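Why Noodles Bend and Plates Don't

A noodle is made mostly of starch. Starch is a material that plants build to store energy, and it comes in grains too small to see without a microscope. Wheat, rice, potatoes and mung beans all contain it. Mix the starch or flour with water, shape the dough into long threads, dry them, and you have noodles.

A dry noodle is stiff. If you bend it far enough, it snaps. During cooking, water moves into the starch grains and they swell. The grains soften and stick to one another, forming a gel. A gel holds a large amount of water but keeps its shape, like the gelatin in a dessert. The noodle can now bend without breaking.

Some noodles let light through. Scientists use the word translucent for this. Light passes through a translucent material, but it scatters on the way, so you cannot see sharp shapes on the other side. Noodles made from nearly pure starch are often translucent. Wheat noodles contain more protein, and they usually look cloudy or solid.
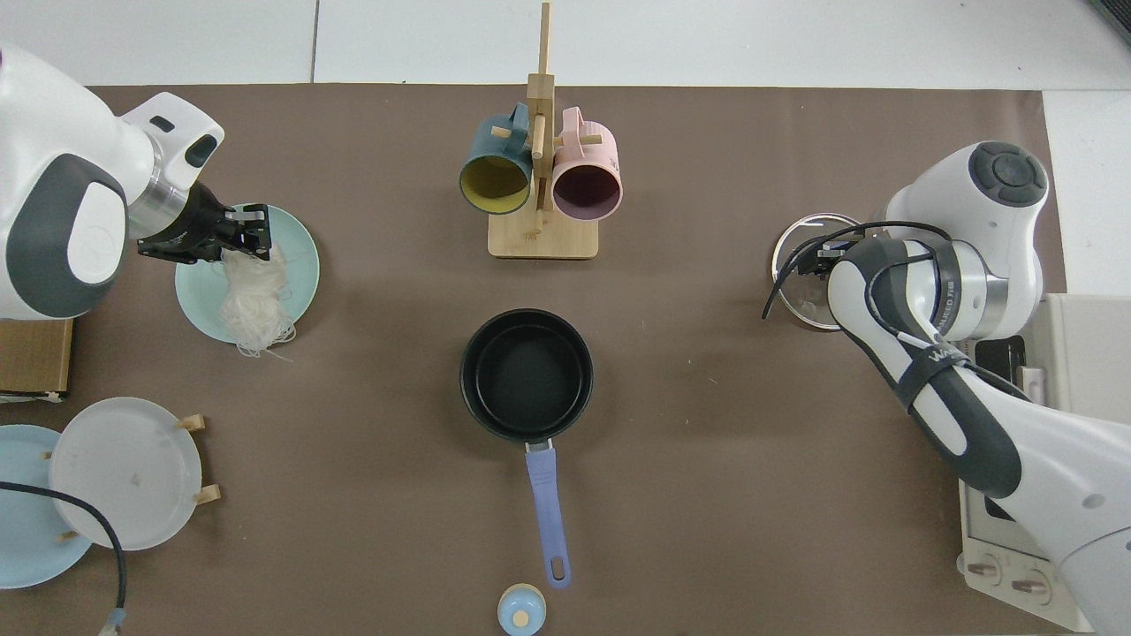 Pale, translucent noodles droop onto a mint-blue plate. The saucepan has a long lavender-purple handle.

Lift a bundle of noodles and gravity pulls each strand down. A thin strand has very little stiffness, so it hangs in a curve. Strands also rub against each other. This rubbing force is called friction, and it is one cause of tangles. The longer the strands, the more places they can cross.

A plate is rigid, meaning that it keeps its shape when you pick it up by one side. Rigid objects can be stored on edge in a rack, with pegs between them. A mug can hang from a peg by its handle. A noodle needs a surface under it or a container around it.

Test it yourself. Ask an adult to cook a few noodles and let them cool. Hold one dry noodle and one cooked noodle by the end, over a plate. Measure how far the tip of each one drops below your fingers. Write down both numbers, then repeat with noodles half as long.

Words to know
Starch: a plant material that stores energy.
Gel: a soft solid that holds a lot of liquid.
Rigid: hard to bend.

Text: Fumiko Tsuji. Checked by Béla Rácz.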